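Andedley Chapter Newsletter
May 20, 2018

Dues, Chapters and What Changes in July

Starting in July, annual dues for all chapters in the Pirnus district will be collected by the district office instead of by each chapter. Members voted for this at the spring district meeting. The change affects when you pay and where you send the payment. It does not change your membership in the Andedley chapter, your voting rights or the date you joined.

Until now, each of the 10 chapters in the district sent its own dues notices. Some went out in January, some in the fall, and two chapters billed on the anniversary of each member's joining. The district office had to match all of those payments against a single member list, and the lists did not always agree. A member who moved from Juhl to Andedley could be billed twice in one year and then not at all the next. Under the new system there is one notice, one due date and one list.
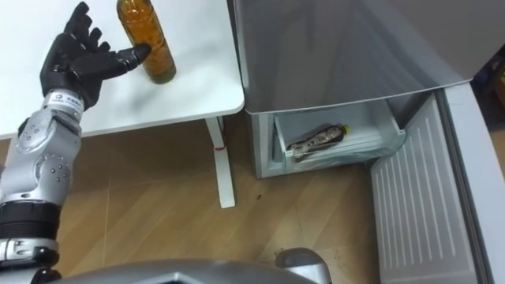

The list is the part that needs your help before the changeover. Our chapter's records show members with no current mailing address, and several more whose phone numbers no longer work. If you have moved or changed your number since you last paid, please send the correction to the chapter secretary by mail or bring it to the next regular meeting. A note on plain paper is fine. We need your full name, your address, one phone number and the name of the chapter where you first joined. Please print. A drink bottle like the amber plastic one on the white table reminds us of another item: the medication and mobility fund form has also been revised, and anyone who plans to apply should ask for the new version. The old form will be returned.

Members who have already paid for the current year owe nothing more until their next notice. If your paid period runs past July, the unused months will be credited and the notice will show the credit on its own line. Life members will get a notice too, with a balance of zero. Please do not throw it away. The bottom half has a box to check if you want to keep receiving this newsletter by mail.

Service grants

The district awarded $3253 to the Andedley chapter for the coming program year. Of that amount, $834 is set aside for ramp lumber and hardware, and the rest goes to the equipment loan closet, scholarships and the transportation program. Receipts have to be turned in with the reimbursement form attached. Receipts without a form will be held until one arrives, and the district will no longer pay from copies.

The loan closet is short of shower chairs and standard walkers. It has enough crutches and does not need more at this time. If you have equipment to donate, check first that the rubber tips are in place and the brakes hold. We can replace tips, but we cannot accept items with cracked frames. Borrowed equipment that is no longer being used should come back so that it can go to the next household on the waiting list. 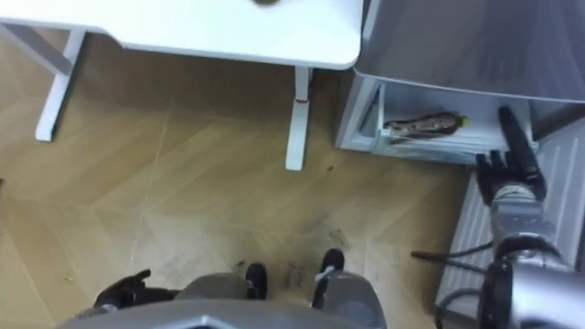 White desk beside a storage unit.

Weltell project

The Weltell chapter has asked for help with its porch and ramp project this summer. Weltell has a small membership and cannot staff two build days alone. The work is cutting, sanding, carrying and painting, and no experience is needed for the last two. Gloves and safety glasses will be provided. Bring your own water and wear closed shoes. Members under 18 may paint but may not use power tools.

Sign-up will be at the next meeting. Weltell needs 15 people for each build day, counting its own members. Those who cannot lift can still help by driving supplies from the lumberyard or serving lunch.

Bylaws

A copy of the proposed bylaw changes will be mailed with the dues notice. Most of the changes are corrections to wording. Two are larger. One would let a chapter hold a vote by mail when bad weather cancels a meeting. The other would shorten the term of district delegates from three years to two. Chapters may vote for one and against the other. Our chapter will discuss both before voting, and written comments will be read aloud at the meeting for members who cannot attend.
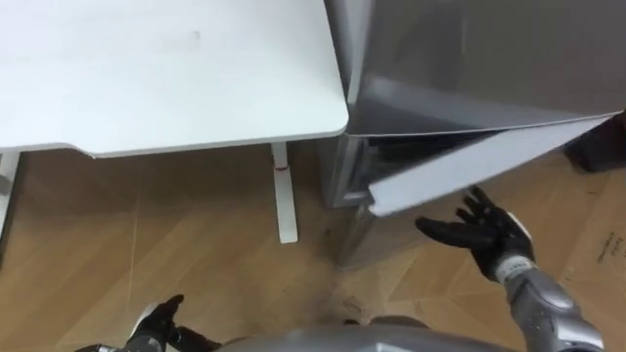 The desk and mini refrigerator, side by side.

Meeting reminders

Regular meetings stay on the same evening and at the same hour through the summer. The side door will be unlocked and the elevator is working again. Members who need a ride should call the transportation line at least two days ahead. The Juhl chapter has invited us to its summer picnic, and a sign-up sheet for side dishes will be passed around at the next meeting.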